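# El informe que todos leen menos quien lo encargó

El informe de la comisión de investigación sobre los vertidos en el puerto de Trarnum tiene 176 páginas. Lo sé porque el índice se filtró en primavera y porque la portavoz del organismo regional confirmó la cifra cuando le preguntaron. Fuera de eso, el público no ha podido leer una sola línea. El texto se entregó al consejo, el consejo lo remitió a los gobiernos afectados «para comentarios de carácter técnico», y ahí sigue.

Llevo años escribiendo sobre organismos internacionales y he visto esta fórmula muchas veces. Un grupo de expertos recibe un mandato, trabaja durante meses, entrevista a testigos y entrega sus conclusiones. Después se abre un periodo de consultas que no figura en el mandato y que no tiene fecha de cierre. Cuando el documento sale por fin, los adjetivos han cambiado, algún nombre ha desaparecido y los anexos se han quedado por el camino.

Mi opinión es que ese periodo debería suprimirse. Si un Estado tiene objeciones a un informe, que las publique después, con firma y membrete, y que el lector compare. Lo que no debería tener es acceso previo y exclusivo a un texto que trata sobre su propia conducta.

Entiendo los argumentos contrarios. Joana Salgado, que fue relatora en dos comisiones parecidas, me los expuso con paciencia en una conversación larga. Dice que sin consulta previa los gobiernos dejarían de cooperar, que los investigadores necesitan visados, archivos y escoltas, y que un error de hecho publicado es muy difícil de retirar. Sobre lo último tiene razón. Un error en la fecha de una orden o en el cargo de un funcionario puede servir para desacreditar todo lo demás, y hay ministerios que viven de encontrar ese error.

Pero corregir una fecha lleva una tarde. En el caso de Trarnum, los gobiernos recibieron el borrador con un plazo de tres semanas. Al acabar el plazo pidieron una prórroga, y se concedió. Luego llegó otra, que se anunció en un comunicado de dos párrafos un viernes por la noche. El presidente del consejo habla ahora de julio, sin decir qué día.

En la rueda de prensa del martes pregunté si el texto que se publicará será el mismo que entregó la comisión. La portavoz respondió que «la integridad del documento está garantizada». Volví a preguntar si eso significaba que no se había modificado nada. Respondió que ya había contestado. Un colega preguntó entonces si se harían públicas las observaciones de los gobiernos y la portavoz dijo que trasladaría la pregunta. A la hora de cerrar este artículo no ha llegado respuesta.

Lo que más me preocupa es la costumbre que se crea. La investigación sobre el cierre del paso de Kundov, mucho menos conocida, siguió el mismo camino. Se terminó, se remitió, se consultó y acabó colgada en una página interna a la que había que llegar con la dirección exacta. De los 171 párrafos del borrador, la versión final conservaba la mayoría, pero faltaban los que describían la cadena de mando. Quien la leyera sin conocer el original pensaría que las decisiones se tomaron solas.

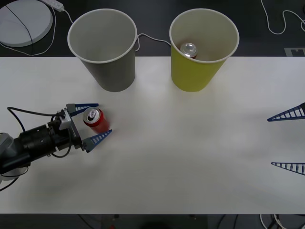 *Mesa blanca con dos vasos de papel, uno gris y otro amarillo, y una lata roja de refresco.*

Kamala Naidu, abogada de varias familias de Kundov, intentó que se reincorporasen esos párrafos. Presentó un escrito, luego otro, y al final recibió una carta en la que se le explicaba que la comisión ya estaba disuelta y que, por tanto, no había ningún órgano competente para atender la solicitud. La carta no entraba en el contenido. Tampoco decía quién había hecho los cortes ni en qué momento.

Ese es el problema práctico del sistema actual. Los expertos entregan su trabajo y su mandato expira. A partir de ahí el texto queda en manos de una secretaría que depende, para su presupuesto y para la renovación de sus cargos, de los mismos gobiernos que lo están leyendo. No hace falta imaginar una conspiración. Basta con que un funcionario prudente prefiera evitar una llamada desagradable.

Hay soluciones sencillas y ninguna exige reformar un tratado. El llamado protocolo Clistlow, que se discutió hace unos años y no llegó a votarse, proponía que el borrador se depositara ante un tercero el mismo día de su entrega. Si después había cambios, cualquiera podría cotejar las dos versiones. Proponía además un plazo único de ocho días para señalar errores de hecho, sin prórrogas, y que las observaciones recibidas se publicaran como anexo.

La jurista Þórarinsdóttir, que redactó la primera versión del protocolo, lo defendió ante el consejo con un argumento que me sigue pareciendo bueno: el depósito protege también a los gobiernos. Cuando un informe sale tarde y retocado, todo el mundo supone lo peor, incluso si los retoques fueron menores. Con las dos versiones a la vista, quien solo pidió corregir un apellido puede demostrarlo.

El protocolo cayó porque tres delegaciones se opusieron y las demás no quisieron gastar en él su capital político. Lo comprendo menos que antes. Algunas de las que callaron entonces se quejan hoy de que el informe de Trarnum no aparece, y lo hacen en los pasillos, sin pedir que conste en acta.

Tampoco la prensa sale bien parada. Solemos cubrir el anuncio de una comisión con entusiasmo y olvidarla después. Cuando el informe se publica, leemos el resumen ejecutivo, que es precisamente la parte más negociada. Yo lo hice con Kundov y tardé semanas en comprobar qué faltaba en el cuerpo del texto.

Si el consejo quiere que alguien confíe en el informe de Trarnum, tiene una manera fácil de lograrlo. Puede publicar el borrador tal como lo recibió, junto con las observaciones de cada gobierno y la lista de cambios. Y si no piensa hacerlo, que lo diga ahora y explique el motivo, antes de que empiece el receso de verano y no quede en la sede ni una persona a quien preguntárselo.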